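Visit to the Lakatos Wallpaper Works
Report to members, 2011-10-27

The autumn visit of the Decorative Papers Study Group was to the Lakatos works, where members were received by the production manager, Jenő Katona. The firm has printed wallpaper on the present site for three generations and employs 225 people in two shifts.

The tour began in the color kitchen, where inks are mixed by weight and each batch is checked against a signed standard. Mr. Katona explained that dark reds are the most difficult shades to repeat, and that a strip from every run is kept for ten years. The pattern archive holds 1054 designs, of which 880 have been cataloged. Large floral repeats remain the strongest sellers, particularly on pale speckled grounds.
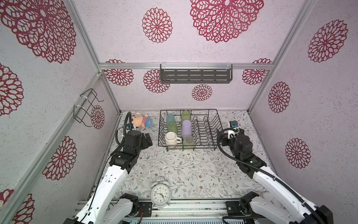 Members then proceeded to the print hall. The older surface machine, known to the staff as Kena, is still used for short orders of 100 rolls or fewer. Its rollers are cut by hand, and two were being repaired during our visit. Longer orders go to the rotary line installed in June.

Meenakshi Kandasamy thanked the firm on behalf of the group and asked about access to the archive for outside researchers. Requests should be made in writing to the works office, with the pattern number where known. Members who ordered sample books may collect them at the next meeting.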